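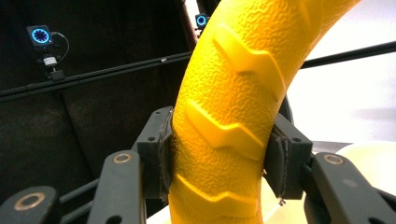 Before you touch a single student record in Plivlow, get your accommodation types set up. I know it's tempting to jump straight to the kids (I did, my first fall), and I ended up with extra time entered nine different ways and a report that made no sense to anyone. Log in with your building account, go to Settings, then Testing, then Accommodations. You'll get a list of categories with a small marker beside each name. It's a chevron, the same shape as the raised ridges on that yellow curve at the top of the page, only gray and tiny. Click it and the category opens up. Click the category name and you get the edit screen, which you don't want yet.

Setting up your types

1. Open the Timing category and look at what came with the program. You should see Extended Time, Frequent Breaks and Time of Day. Leave all of them alone for now, even if your district calls them something else.

2. Click Add Type. Put in the name your teachers really use. If everybody in your building says "time and a half," then type time and a half! The official name goes in the second box, and that's the one that prints on the test day roster.

3. Pick who can see it. I set mine to Case Manager and Test Administrator. The default is All Staff, so please check this one every time, even when you're sure.

Caution: Changing the visibility later doesn't pull back rosters that were already printed or emailed. If you catch a mistake, fix the setting first and then go collect the paper.

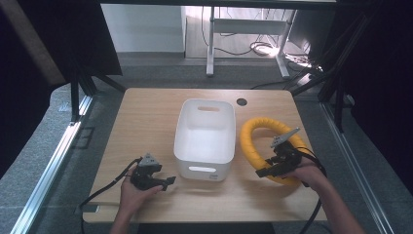 4. Repeat for Setting, Presentation and Response. Setting is where small group and separate room live. Presentation covers read-aloud, large print and braille. Response is for scribes, speech-to-text and so on. If you can't decide where something belongs, open the student's plan and use the heading it's under there. You'll be glad they match when a parent asks.

5. Save, log out, and log back in. Yes, really. The new types don't show up in the student screens until you do, and I lost most of a Wednesday morning to that.

Note: The notes box under each type holds 3,000 characters. I'd keep it to a couple of lines. Proctors read it standing up in a hallway with a stack of booklets under one arm.

Bringing in your students

If your district is on Midance for special education records, you can pull the students across and skip a lot of typing. Wajid Jatoi set this up for the Sestuteo schools and most of what follows is his method with my grumbling added.

6. In Midance, run the Active Plans export. Choose your building only. Save the file somewhere private, which means not the shared drive and not your desktop if you share a computer.

7. In Plivlow, go to Students, then Import, and choose the file. It takes 300 rows at a time. If you've got more than that, split the file by grade level and do them one after another.
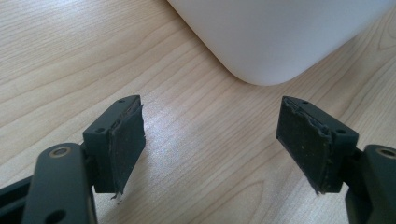 Plivlow Setup Guide for Test Coordinators
Page 39

8. Wait for the match screen. Every student lands in one of three lists: Matched, Possible Match, or No Match. Matched is usually fine, but scroll through it anyway. Possible Match is where the twins and the kids with hyphenated names end up, so go slowly there and compare birthdays before you click Accept.

9. For anyone in No Match, check whether they're new to the building. A student who enrolled last week may be in Midance and not yet on your roster. Don't create a new record by hand! Ask your registrar to finish the enrollment and run the import again for that one student.

Note: 504 plans don't come over in this export. They have to be entered one by one from the student screen. Set aside an afternoon, and have the plans with you so you're not working from memory.

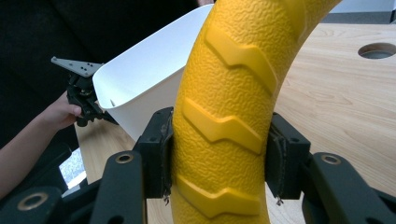 10. Open any four students you know well and compare the screen to their plans, line by line. Pick kids with complicated plans. If read-aloud is allowed in math but not in reading, make sure that's exactly what you see, with the box checked under one subject and blank under the other.

11. Send each case manager their list from the Share button. They get a page with a Confirm box next to each student. I give people until Friday and then start stopping by classrooms.

12. Once the lists come back, click Lock for Testing. After that, any change needs a reason and a second person's sign-in. You can still unlock a single student, say when a plan meeting happens in the middle of the test window, from the menu next to the student's name.

Caution: Locking does not send anything to the state. That upload is a separate job under Reports, and it has its own deadline.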